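By the Stetville Workshop Notes desk
July

The tester at Arriaga has tried a lot of grippers this year, and she still gets excited about the hand-held ones. "You pick it up and you're working in a minute," she says. "With the arm I need 40 minutes just to get set up!"

She is comparing two sets of finger pads, hard and soft, over 175 pick-ups each.

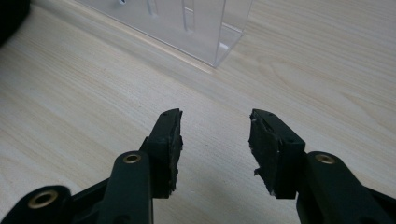 The soft pads won the first round easily, with 149 clean grabs. "I really thought the hard ones would do better on small parts," she says. "I was so wrong, and I love that."

Using two grippers together is harder, she adds, and the left hand always learns last.
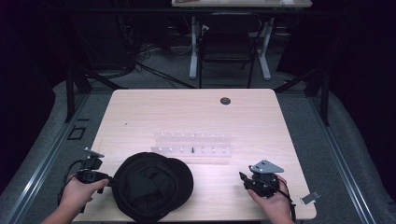 Page last changed: July, 4:40 p.m.

Cloth is her favorite test, and the one that beats most new users. "It folds, it slides, it does whatever it wants," she says. The team at Flisstead uses the same tasks, so the two groups can swap scores.

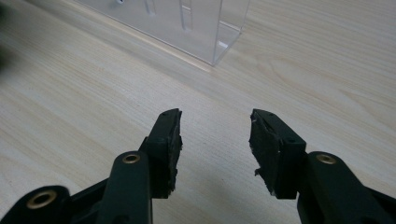 Pads are what she wants to talk about most. She would like a tougher soft pad that still gives a little when it closes. The ragged inner faces on both fingers are what she'd fix first, and she is happy with the linkage behind them, brass eyelets and all. "Give me a better pad and I'll run all 175 again," she says. "I'd start tonight!"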